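Folding tables back in use for the clothing room

The clothing room at Joltthorpe reopens in July, and the sorting shifts start before that. Last season we gave out 1,652 items. Hiba Sfeir would like to reach 2,000 this year, so we need more hands at the tables and fewer bags sitting in the hallway.

A few reminders on folding. Knits get folded flat, never hung, as hangers pull the shoulders out. Bring the sides in first, then fold up from the bottom until the piece fits the shelf -- the shelves are 16 inches deep. Smooth it with your palm before you stack it. Stacks stay at 9 pieces or fewer or they lean.

Colors go together within each size. Afaf Najjar has relabeled the bins, and the old labels with the letters on them can be ignored.

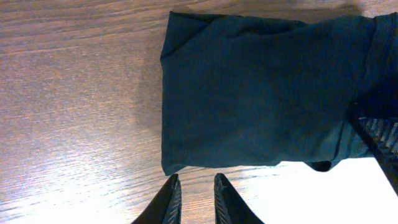
Anything with a hole or a missing button goes to Tamer Awad's mending box by the sink. Please pin a note to it saying what needs fixing. Stained things go in the rag bag -- check under the arms and at the cuffs.

Morning shifts begin at 9. To sign up, leave your name with Imad Shboul or write it on the sheet inside the door.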